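Notebook – grain trade desk, Proltbridge
1 May 2021

Rice export price series, second pass

Picked up where the last entry stopped. The aim is still one clean weekly series of export offers for white rice, 5 per cent broken, that we can set against the farm gate prices from the growers' survey. Drenero send theirs as a spreadsheet, Andness as a scanned sheet that has to be typed in.

Typed in the Andness sheets first. There were 80 lines in all. Eight had no loading port written down, so I have left them out for now and listed them on the second tab. Do not delete that tab.

The two sources do not agree as well as I hoped. Drenero quote for bagged rice loaded on the ship. Andness seem to switch between bagged and bulk without saying so, and the gap shows up as a step in the line. I had put this down to the exchange rate last time, which was wrong. Both sets are in dollars from the start and no conversion is done anywhere.

Tried three ways of joining them:

1. Plain average of the two. Easy, but the step stays in.

2. Drenero only, with Andness used to fill missing weeks. Smoother. The fill weeks still sit low and would need a fixed amount added for bagging. 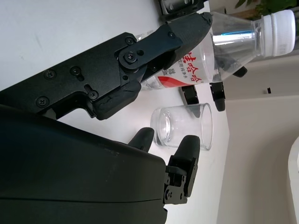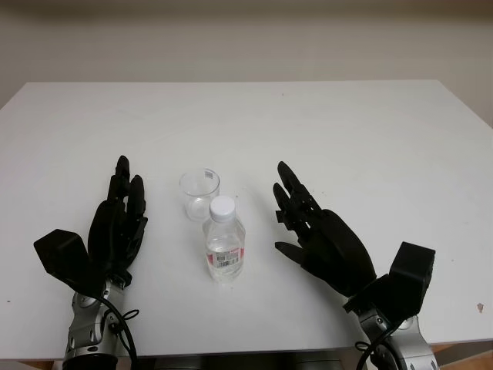 3. Drenero only, gaps left as gaps. Four weeks missing. This is what I would use for the chart, with a note under it.

Farm gate side

Survey forms from Amano district are in, 50 of them. Most growers gave a price for wet paddy and a few gave it for dried, and the form has only one box. I have marked the dried ones with a D where the grower wrote it in the margin. The rest I have taken as wet, which may not hold for the larger farms.

No use comparing paddy with milled rice until we settle on a milling rate. The old sheets use one figure for every district. I would like to see where it came from before using it again.

To do in May

Ask Andness which weeks were bulk.
Change the survey form – two boxes, wet and dried.
Find the source of the milling rate, probably in the blue folder.
Redo the chart with option 3 and put the old one in the archive folder.
Check the freight column in the Drenero file, as the last few rows look copied down.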